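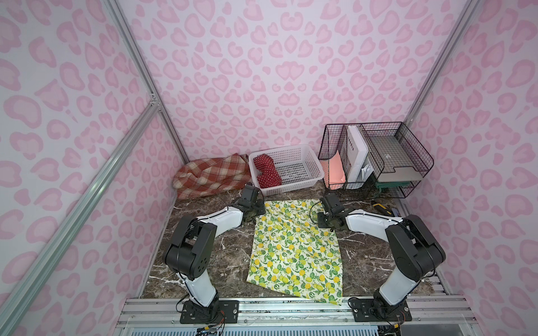
Nandini Chowdary has spent most of the year teaching robot arms to handle cloth. She works at Zeltico, where she and one colleague, Relu Moldovan, have recorded 932 demonstrations by remote control.

"People think I write instructions," she says. "I don't. I do the job with my own hands on a pair of control handles, and the arms copy me. Later the model learns from the recordings."

Cloth is harder than cups or boxes. "A cup stays a cup. A blanket is a new shape every time you let go of it."

She threw out 206 of the recordings in October. Most were her own. "I was hesitating. If I stop to think for two seconds, that goes into the data, and the arm learns to stop there as well."

New operators get four hours of practice before anything is kept. Moldovan found the wrist view the hardest part. 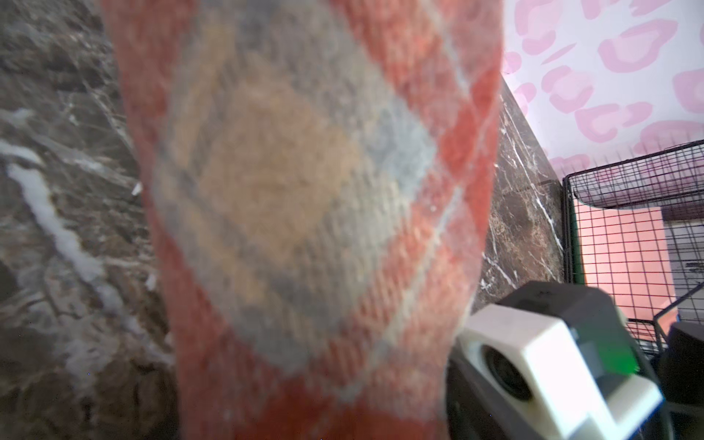
Plaid fabric seen close up from the wrist camera.

"You lose everything behind the cloth," he says. "I kept wanting to lean round it — and of course you can't."

Does she move the cloths back to the same spot each time? Chowdary says no. She changes the layout between takes, or the model learns the table and very little else.

She would like handles that let her feel the fabric pull. For now she goes by sight, and takes a break after every nine takes. "My wrists tell me before the recordings do."

We use cookies to improve your experience. By continuing to browse you accept our cookie policy. Accept | Manage settings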